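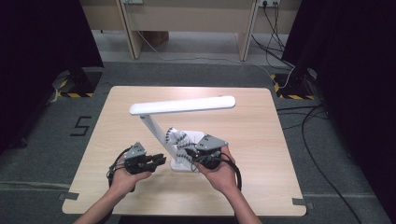 Serviço de Equipamentos e Apoio às Salas – Hurmont

Registo de ocorrência n.º 3111: candeeiro de secretária branco, braço que não mantém a posição
Publicado em 11 de novembro de 2021 por Apoio às Salas
Tempo de leitura: 3 minutos

Equipamento: candeeiro de mesa Sevura, base retangular plana, barra de luz horizontal.
Local: sala Patrício, mesa clara.
Prioridade: normal.

Descrição do problema
O requerente comunicou que o braço cede lentamente quando a barra de luz fica na horizontal. A luz acende sem falhas.

Diligências efetuadas
1. Candeeiro desligado da corrente e pousado ao centro da mesa, com a base bem assente.
2. Verificação do segmento flexível estriado junto à base. Sem fissuras.
3. Reaperto do parafuso da articulação inferior. O braço manteve a posição durante a tarde, mas voltou a ceder no dia seguinte.
4. Consulta da ocorrência n.º 2947, de outubro, relativa a um candeeiro do mesmo modelo – resolvida com a substituição da anilha de fricção.

Situação atual
Foi pedida à Peltstead uma anilha nova. Até à sua receção, solicita-se aos utilizadores que não forcem o braço e que ajustem a barra de luz com as duas mãos.

Estado: pendente de peça.
Última atualização: aguarda confirmação do fornecedor.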